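In Praise of the Boring Planner

Every October I get the urge to clean out our code, the way other people get the urge to clean out a garage, and this time I got as far as the planning module before I stopped and had a good long think about what I was throwing away.

It is 300 lines, give or take nothing, because I counted. It does no learning of any kind. It takes a list of places the two hands would like to be, checks that they won't run into each other or into the edge of a counter, and hands back a path. We call it Rizk, and most of the people who come through our workshop in Skaltenham are a little embarrassed for us when they see it still running. I used to be embarrassed too!

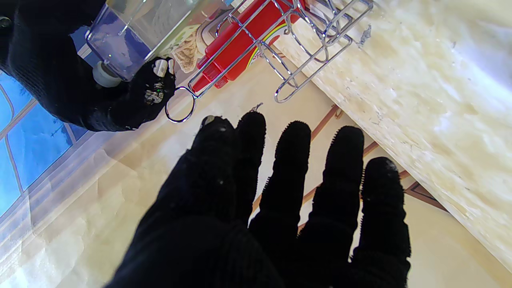
Two gloved hands, a wire rack and a marble countertop, from the wrist camera.

A kitchen is a rude place for perception software. Chrome throws highlights everywhere, clear plastic borrows the color of whatever light is nearby, and a bright window can wash a floor right out. Our vision model, Prutero, does its best with all of that, and I am fond of it, but its best changes from one minute to the next. On a bad afternoon it moved its guess about the same rack 14 times while the arms were holding perfectly still. If the planner had been just as excitable, we would have spent the evening chasing two moods at once — and I have spent enough evenings that way to know I don't want another.

So my opinion, for whatever it's worth to you, is that a team should let one part of the stack be clever and keep the part right behind it plain enough to read over a cup of coffee.
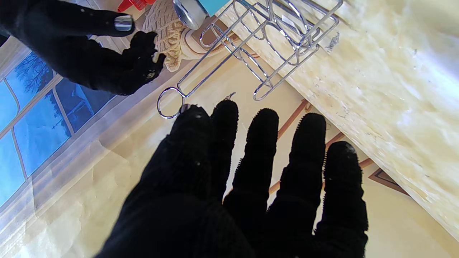 When something goes wrong, I can open the log, find the target, and work out by hand why the path bent the way it did. It took me nine minutes the last time. With Claveris, the learned planner we tried in the spring, I had 200 plots to look at and still couldn't have told you why an elbow swung wide.

I know the case on the other side, and it's a fair one. Learned planners handle clutter more gracefully than ours does, and Rizk will stop dead in front of a gap that any child could reach through. We'll probably try Claveris again once its logging is better. Until then I've put the old module back where it was, fixed two comments that had been wrong for years, and left the rest of it alone.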